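Questions We Hear a Lot at the Tultham Tool and Gadget Library

Last updated 4 April 2024

Hello and welcome! We've gathered up the things people ask us at the desk and by email, and tried to answer them the way we would if you were standing in front of us with a cup of tea. If yours isn't covered, write to Kiều Châu and she'll get back to you, usually the same evening.

Do I have to live in Tultham to join?

Not at all. We have members from Plunton and from farther up the valley, and one lady who drives down twice a year just for the hedge trimmer. All we ask is that you can bring things back yourself, as we don't have a van (we'd love one, if you happen to be getting rid of yours!).

What does it cost?

Membership is $13 a month, and you can stop whenever you like. If that's a stretch right now, please have a quiet word with Sơn Nghiêm. We keep a number of free places and we would much rather they were used than sat there.

How many things can I borrow at once?

Five, for two weeks at a time. We have 2,927 items on the shelves, so we know five can feel a bit stingy when you're redoing a whole bathroom. Tell us what the job is and we can often stretch things – a tile cutter isn't much good without the bucket and the trowel, after all.

What if I break something?

Oh, it happens to all of us. Just tell us, and please don't try to glue it. Ordinary wear and tear is on us, and you'll never be charged for a blade that went dull or a drill bit that snapped. If something has been left out in the rain for a week we might have a slightly longer chat.

Can I reserve the carpet cleaner?

Yes, and you should, especially in August when everybody seems to be moving house. Reservations open a month ahead. If you can't make your pickup day, a quick call lets the next person in line have it.

Do you take donations?

Gladly, as long as they work and you'd be happy to lend them to a friend. Hand tools, ladders, sewing machines and cake pans are always welcome. We can't take gas heaters, car seats or anything with a cord that's been taped up. 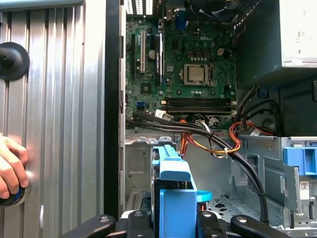
What about old computers?

Nhung Đinh looks after the computer shelf, and she'll happily take a desktop that's gotten slow or one you've replaced, provided you've copied off your photos and letters first. Please don't worry about cleaning the inside, and there's no need to open it up at home. With the side panel off, a tower like the Dell here shows you its green motherboard straight away, and that's how Nhung likes to start her beginners' evenings, so everybody gets a look before she says a word about parts. Laptops are fine too, but do bring the charger.

Is there somewhere to park?

There are three spaces behind the building, off Doãn Lane, and plenty on the street after six. If you're collecting something heavy, ring the bell at the back door and Quang Bạch will come out with the hand truck.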